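Cleaning Out the Kitchen Drawers (and Keeping Them That Way)

Posted September 2018

I put off the kitchen drawers all summer. Every time I pulled one open and it jammed on the potato masher, I'd tell myself I'd get to it when the weather turned, and then the weather turned. So last weekend I put the radio on, made a pot of coffee and dumped the lot out on the table. I'm writing down what worked while I still remember it, mostly for me, but a few of you asked after my pantry post, so help yourselves!

Start with the worst drawer. I know everybody says to start with an easy one so you feel good about yourself, but when I do that I quit after the easy one. My worst is the wide one next to the stove, where the spatulas go to breed.

Take everything out. Everything, even the liner. Mine was an old roll of sticky shelf paper that came with the house, and it did not want to leave. A hair dryer on warm loosened it a few inches at a time (go slow, pull low and flat) and the gummy stuff left behind came off with plain cooking oil. Wipe it on, leave it for 15 minutes, then wash it away with hot water and a good squirt of dish soap. I've bought the orange sprays before and I don't think they do any better, and the smell gives me a headache.

Crumbs get in the corners and no rag will reach them. Use a dry paintbrush, a cheap one an inch or so wide, and sweep them toward the front while you hold the vacuum hose right there. I keep a brush just for this now, hanging on the hook inside the broom closet door. It's good for window tracks too, and for the toaster tray.

If the drawer sticks and it's the old kind that slides wood on wood, rub the runners with a candle stub. Rub it on thick, slide the drawer in and out a few times, then do it once more. I did mine in January and it's still gliding. Metal slides want something else. Wipe the old black grease off first with a paper towel, and then a tiny bit of silicone spray, and I mean tiny, or you'll be finding it on the forks. 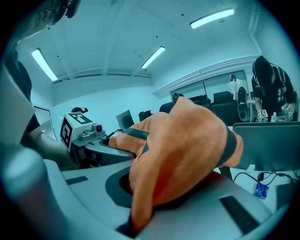
Now the sorting, which is where I always get bogged down. I make a pile for things I used this month and a pile for everything else, and the first pile goes straight back in. The second goes in a shoe box on top of the fridge. If I climb up to get something out of the box, it has earned its spot in the drawer again. Whatever's left by the holidays goes to the thrift store. I've only regretted one thing so far, a little cherry pitter, and then only for the one week a year when cherries are cheap.

Can openers deserve their own paragraph. I had 2 of them and neither one worked! The Joston was only dirty, as I found once I soaked the wheel in warm vinegar and went at it with an old toothbrush. Run a folded piece of wax paper through it afterward, just like it was the rim of a can, and it turns a lot easier. The other one was past saving and I let it go.

Dividers, then. I've had the fancy bamboo kind and they never fit, there's always that gap down the side that fills up with twist ties. This time I cut down some sturdy cardboard boxes and covered them with leftover wallpaper. Cut them a hair lower than the drawer so they don't catch, and stick them down with a dab of poster putty under each corner so they don't all slide to the back when somebody yanks the thing open (you know who you are).

Knives should not be loose in there. If you don't have a block or a magnet strip, fold a strip of cardboard over the blade, tape it along the edge and there's your sleeve. I redo mine when they get grubby.

For wooden spoons that have gone gray and fuzzy, sand them lightly with 200 grit, rinse, let them dry overnight and rub in some mineral oil. Mine drank it up and wanted a second coat the next day.

The whole job took me nearly 2 hours for the one drawer, counting the coffee. The junk drawer is next, and I'm already finding reasons to do the laundry instead. If you have a good trick for rubber bands and dead batteries, leave it in the comments, please.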